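August, gripper budget

Good morning on the purchase list! Issa Harb got the Hilik quote back and it's lower than I'd penciled in: 2,319 for the second pair of hand-held grippers, cable and mounts included. Premilen still wants more for the same thing without spare pads, so I'm leaning Hilik unless Raed Qudah finds something ugly in the warranty terms.

What I want to pin down before we sign is consumables. Clothes folding is where most of our hours go now (denim and lighter stuff on a printed sheet, bedroom setup), and the fingertip pads have to be in the plan from day one. The fine grid texture on the blue ones is what I'd reorder.

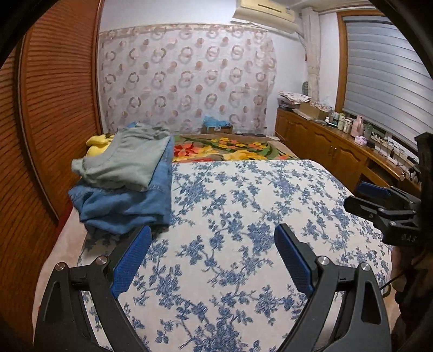

To buy, in order

1. Second gripper pair, Hilik. Ask for the same pad shape on both so we stock one part.
2. Pads. Set aside around 600 for the season. Fakhoury sells them in packs of 37 (odd number, but fine, I'll take it).
3. Pivot pins, a small bag. Cheap!
4. Longer cables. Want to try a softer jacket, Issa has a sample from Firkstead.

Not buying: the rolling stand. I love it, but it can wait for next year's money.

Raed to check whether shipping is in the Hilik price. If it is, I'd like to move the leftover into a second charger.

2 comments
Share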